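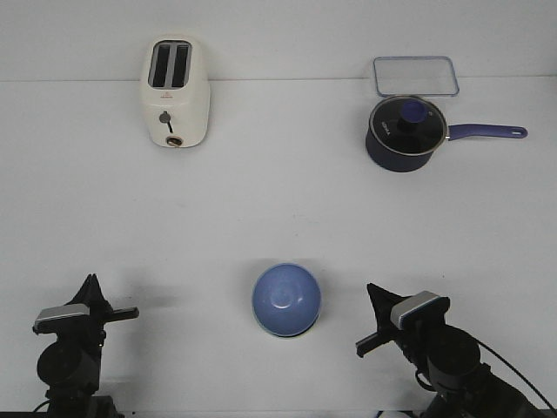

토스터, 뚜껑 덮인 남색 냄비, 엎어 놓은 하늘색 그릇. 아래쪽 양 모서리에 두 팔의 그리퍼가 대기하고 있는 주방 세트.

빌렐라(Vilela) 작업대 갤러리
양팔 로봇에게 부엌살림을 가르치는 중입니다

빌렐라는 양팔 로봇이 집 안 물건을 다루는 법을 배울 수 있도록 시연 데이터를 모으는 프로젝트입니다. 사람이 두 팔을 원격으로 움직여 그릇을 뒤집고, 뚜껑을 열고, 냄비 손잡이를 돌려놓으면 그때의 영상과 관절 값이 한 묶음으로 저장됩니다. 저희는 그 한 묶음을 '한 판'이라고 불러요. 처음엔 에피소드라고 했는데 회의 때마다 발음이 꼬여서 어느새 다들 한 판, 두 판 하고 있습니다.

7월 21일까지 쌓인 것이 1,180판입니다. 6월 한 달에만 273판을 찍었고, 그중 상당수가 주방 세트예요. 숫자만 보면 큰 데이터셋에 비해 아담하지만 한 판 한 판 사람이 직접 들여다보고 골라낸 것이라 애착이 큽니다!

작업대에 대하여

상판과 뒷벽은 둘 다 흰색으로 맞췄습니다. 배경이 단순하면 물건 윤곽이 또렷하게 잡히고, 나중에 배경을 바꿔 넣는 실험을 하기에도 편합니다. 물론 흰색에도 골칫거리는 있습니다. 바로 흰 토스터예요. 흰 상판에 흰 토스터를 올려 두면 분할 모델이 모서리를 자꾸 흘립니다. 그래서 더 좋아합니다. 실제 부엌에는 흰 벽 앞의 흰 가전이 얼마나 많은가요.

조명은 고르고 밝게, 그림자는 부드럽게 떨어지도록 둡니다. 세트를 바꿔도 조명은 건드리지 않는다는 것이 베르나르두 밥티스타(Bernardo Baptista) 님의 철칙입니다. 조명을 바꾸는 실험은 따로 날을 잡아 한꺼번에 합니다.

투명한 것들

가장 신나면서 가장 속을 썩이는 재료가 투명한 물건입니다. 작업대 오른쪽 뒤편에 눕혀 둔 네모난 투명 뚜껑을 한번 찾아보세요. 얇은 청회색 테두리 덕분에 사람 눈에는 금방 들어오는데, 깊이 센서는 뚜껑을 건너뛰고 상판을 읽어 버리곤 합니다. 게다가 냄비와 살짝 겹쳐 있지요. 이렇게 겹친 배치를 일부러 많이 넣습니다. 깔끔하게 떨어뜨려 놓은 배치만 배운 정책은 물건 둘이 닿는 순간 손이 얼어붙더라고요.

냄비 뚜껑도 유리입니다. 그래도 이쪽은 은색 테두리와 파란 꼭지가 있어서 한결 낫습니다. 그리퍼가 노릴 곳이 분명하니까요. 꼭지를 집어 똑바로 들어 올리고, 옆에 내려놓고, 다시 덮는 과제를 저희는 '뚜껑 왕복'이라고 부릅니다. 익숙한 조작자라면 한 판에 30초 안팎이 걸립니다.

그릇 뒤집기

엎어 놓은 그릇은 두 팔이 왜 필요한지 잘 보여 주는 과제입니다. 둥근 바닥이 위로 온 그릇은 한 팔로 집기가 꽤 까다롭습니다. 매끈하고, 잡을 데가 없고, 밀면 스르르 도망가요. 한쪽 팔이 살짝 막아 주고 다른 쪽이 테두리 밑으로 손가락을 넣어 세우는 방법이 지금까지는 제일 잘 됩니다. 수실 차우한(Sushil Chauhan) 님은 양쪽에서 동시에 눌러 들어 올린 다음 공중에서 돌리는 방식을 고집하는데, 성공하면 정말 멋있습니다. 실패하면 그릇이 작업대 끝까지 굴러갑니다.

두 방식 모두 데이터에 넣기로 했습니다. 대신 파일마다 어떤 방식이었는지 꼬리표를 답니다. 서로 다른 해법이 표시 없이 섞이면 모델이 중간쯤의 어정쩡한 동작을 배우는 일이 있어서, 이 꼬리표만큼은 빠뜨리지 않으려고 합니다.

긴 손잡이

냄비의 긴 보랏빛 파란 손잡이는 오른쪽을 향해 뻗어 있습니다. 방향은 배치표에서 뽑는 대로 정합니다. 오른쪽을 보면 오른팔이 편하고, 왼쪽을 보면 왼팔 차례가 되고, 앞쪽으로 튀어나오면 조작자 사이에 잠깐 토론이 벌어집니다. 어느 팔을 쓸지는 조작자에게 맡깁니다. 사람이 자연스럽게 고른 쪽에 배울 것이 많다고 믿거든요.

손잡이 끝에 뚫린 걸이 구멍도 눈여겨보고 있습니다. 다음 세트에서는 벽에 고리를 달고 냄비를 거는 과제를 해 볼 생각입니다. 구멍과 고리를 맞추는 마지막 구간이 얼마나 어려울지, 생각만 해도 손에 땀이 납니다.

두 팔과 손목

검은 팔 두 대는 작업대 앞쪽 양 모서리에서 안쪽을 바라보게 세워 두었습니다. 시작 자세는 매번 같은 값으로 돌려놓고, 물건 배치만 바꿉니다. 케이블은 팔이 돌아갈 여유를 두고 늘어뜨립니다. 한번은 너무 바짝 묶어 두었다가 왼팔이 손목을 돌릴 때마다 움찔거려서, 그날 찍은 판을 통째로 버린 적이 있습니다. 아까웠지만 덕분에 점검표에 한 줄이 늘었습니다.

실패한 판은 어떻게 하나요

자주 받는 질문이라 적어 둡니다. 지우지 않습니다. 떨어뜨린 판, 헛집은 판, 뚜껑이 비뚤게 덮인 판은 '실패' 폴더로 옮기고 어느 시점부터 어긋났는지 표시합니다. 실패했다가 스스로 수습한 판은 특히 귀하게 모십니다. 미끄러진 그릇을 쫓아가 다시 잡는 몇 초가 깔끔한 성공 여러 판보다 쓸모 있을 때가 많아요. 그런 판이 나오면 작업실에서 박수가 나옵니다.

함께하는 곳

시연 기록 도구는 스케르키코(Skerkico)에서 만든 것을 쓰고 있고, 라벨 검수는 베르나르(Wernar) 쪽 분들과 나눠서 합니다. 조작자는 모두 여섯 명이며 과제를 번갈아 맡습니다. 같은 사람이 같은 과제만 오래 하면 손버릇이 데이터에 그대로 배어 나옵니다. 저만 해도 뚜껑을 덮을 때 꼭 왼쪽으로 살짝 비트는 버릇이 있다는 걸 궤적 그래프를 보고서야 알았습니다.

다음에 올릴 것

냄비 걸기 세트를 준비하는 동안 토스터 과제를 먼저 늘릴 예정입니다. 앞면의 회색 노브와 그 아래 금색 테두리의 작은 다이얼은 그리퍼에게 꽤 섬세한 상대라서 손가락 끝 고무를 몇 가지로 바꿔 가며 시험하고 있어요. 써 보고 좋았던 고무나 추천하고 싶은 부엌살림이 있다면 댓글로 알려 주세요. 뚜껑 있는 물건이면 더 반갑습니다!

글 · 정리: 트란데트브리지(Trandetbridge) 빌렐라 작업팀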